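Fatitholm Ready Bag review: a go-bag for fire season
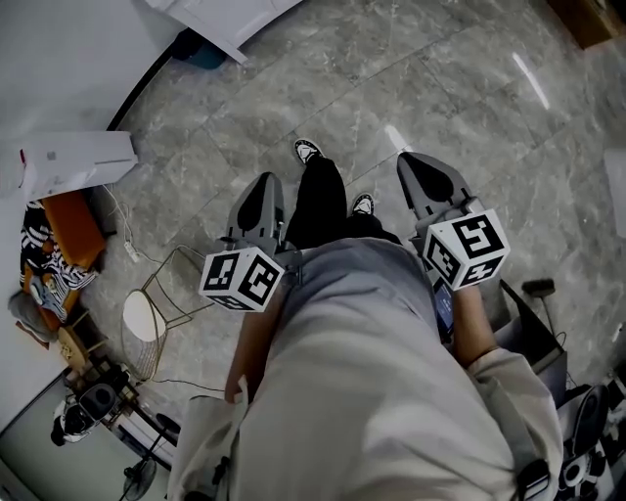 Black-and-white sneakers on the gray marble tile.

April 3, 2024

We live at the dry end of the county, up a road with one way out, and after the evacuation warning last November I promised my husband I would stop keeping our emergency things in four different closets. (He had been asking for years, bless him.) So I bought the Ready Bag from Fatitholm, and I've now had it long enough to tell you what I think.

First, the good part. It's a real backpack with a wide padded belt, and it opens flat like a suitcase, so you can find the flashlight without dumping everything on the bed. I packed ours with water, masks, a change of clothes for each of us, the dog's leash and bowl, copies of the insurance papers, and my mother's recipe cards, which I know aren't an essential but they were coming with me anyway! It weighed 20 pounds loaded and I could still get it down the porch steps by myself.

The document pouch is my favorite thing about it. It comes out on its own, so at the shelter check-in you wouldn't have to haul the whole bag up to the table. I had the Cozma bag before this one, and its papers pocket was sewn in at the very bottom, under the blankets. I never did forgive it for that.

Now for the grumbles. The two side pockets are too shallow for a decent water bottle, and mine fell out in the driveway on our practice run. The zipper pulls are tiny and hard to manage in work gloves, so I tied loops of cord on them. The checklist that comes with it is printed so small I had to borrow reading glasses.

If you're on a budget, the Ado is cheaper and perfectly fine for one person. For a couple with a dog, I'd spend the extra on this one. Mine lives on the hook by the back door now, with the spare truck key clipped inside.

4 out of 5 stars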